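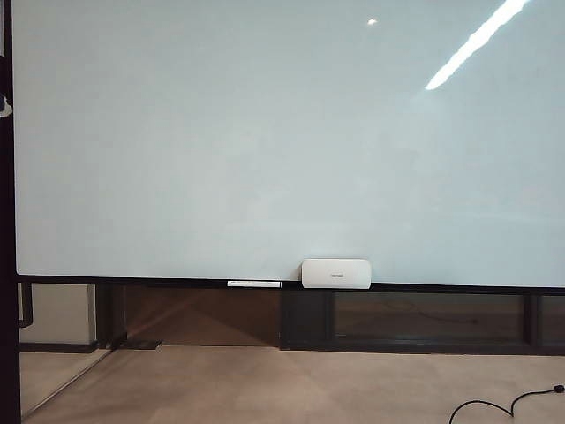
The Night Bus to Folwood

Elīna Butkienė had the letter in her coat for nine days before she decided to answer it. She carried it to work and back, and in the evening she put it on the shelf over the radiator, where it became warm like bread.

The letter came from Terence Lockwood. She had not heard his name in years. He wrote that her aunt's house in Folwood was now sold, that the new people were kind, and that in the attic they had found a box with her name on the lid. "I can keep it until December," he wrote, "but after this I am going to live with my daughter, and there is no room for boxes there."

She telephoned him on 29th November. His voice was smaller than she remembered.

"Is it heavy?" she asked.

"No," he said. "It makes a noise when I move it. A dry noise."

She took the night bus, the 125, which goes from the harbour at Lumerska up through Holroyd and then over the hill. There were only four passengers. A young man slept with his mouth open. Two women, who must have been sisters, shared an orange and spoke of somebody called Marcelino Bravo, who had promised to mend a roof and had gone to sea instead.

"He will come back when he is hungry," said the older one.

"He has a wife to be hungry with, where he is," said the other, and they both laughed into their scarves.

Elīna looked at the dark window and tried to think what could be in the box. When she was a child she had spent every summer with her aunt. She remembered the plum tree, the cold stairs, the smell of lamp oil although there had been electric light for a long time. She remembered also the last summer, when she was seventeen and had said something at the table which she could not take back. Her aunt had gone on cutting the bread. In the morning Elīna had left with one bag, and the plums were not yet ripe.

After Holroyd it began to snow. The driver stopped at the top of the hill and got out to clean the lamps with his sleeve. When he sat down again he said to all of them, "If anybody wants to pray, this is the road for it," and the sisters laughed once more, but less.

Terence Lockwood was waiting at the stop with an umbrella, although it was past midnight and she had told him not to. He had become very thin. He took her bag from her hand and did not want to give it back.

"You have her walk," he said. "I saw it when you came down the steps."

His kitchen was half packed. He made tea in two cups which did not match and excused himself for the sugar, because it had become one hard piece and he had to break it with the handle of a knife. The box was on the chair at the end of the table, as if it was a third guest.

"I did not open it," he said. "Natalie Pearce wanted to. She is the one who bought the house. But I told her it is not correct."

The string had been tied with her aunt's knot, a flat one, which Elīna had never learned. She worked on it with her nails for some minutes. Terence offered scissors and she shook her head.

Inside there were plum stones. They were clean and pale and very light, and they filled the box almost to the top. Between them lay small pieces of paper, each one folded twice. She opened the first. There was a year on it, the year after she had left, and below it, in pencil, "Good. Sweet. Too many wasps." She opened another. "Small this year. Rain." And another: "Gave some to the Pickering girl, Hayley. She ate them like you did, with the skin first."

She read until the tea was cold. There was a paper for each summer, 27 of them, and the last had been written by a hand that shook so much that she had to hold it near the lamp. "Tree is tired," it said. "Me too. Come if you like."

Terence had turned his back to her and was wrapping plates in newspaper, very slowly, always the same plate, it seemed.

"When did she die?" Elīna asked. She knew when. She wanted to hear somebody say it.

"In the spring," he said. "It had flowers on it. She asked me to open the window so she could see."

Elīna put the papers back in the order of the years. It took a long time, and he did not hurry her. Outside a dog was barking at the snow.

"This tree," she said. "Is it still there?"

"Natalie wants to cut it in the new year. It makes shadow in the kitchen."

She took one stone from the box and held it in her closed hand, and then she took a second one, in case the first was not good.

"What time does she get up in the morning?" she asked.

"Early," said Terence. He pulled out the chair beside her and sat down. "She has small children."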